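Browse Issues Authors Submit
Journals > Workplace Studies > Volume 2 > Article
Search this journal Enter keyword or author

4.2 Personal comfort and the shared thermostat

Staff at Treseo had been promised control over the temperature. What they had was a dial on the wall, which Coppens found was wired to nothing. Complaints fell by a third in the July after it was fitted, a result the building's engineers have been slow to publicise.

Those who saw through the dial made their own arrangements on their desks, and the facilities policy, at 180 pages, is silent on them. 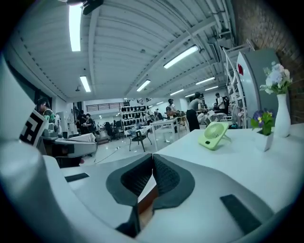
Figure 5. Small green desk fan and potted flowers on a white tabletop.

Respondents at Holtura rated a fan they could switch on themselves above cooler air they could not. Several admitted to running one while wearing a cardigan. We asked why, and were told it was "the principle". Luuk Coppens reads this as a wish for control; we suspect it also annoys the person opposite. The Utia survey, with over 2000 replies, did not ask about cardigans.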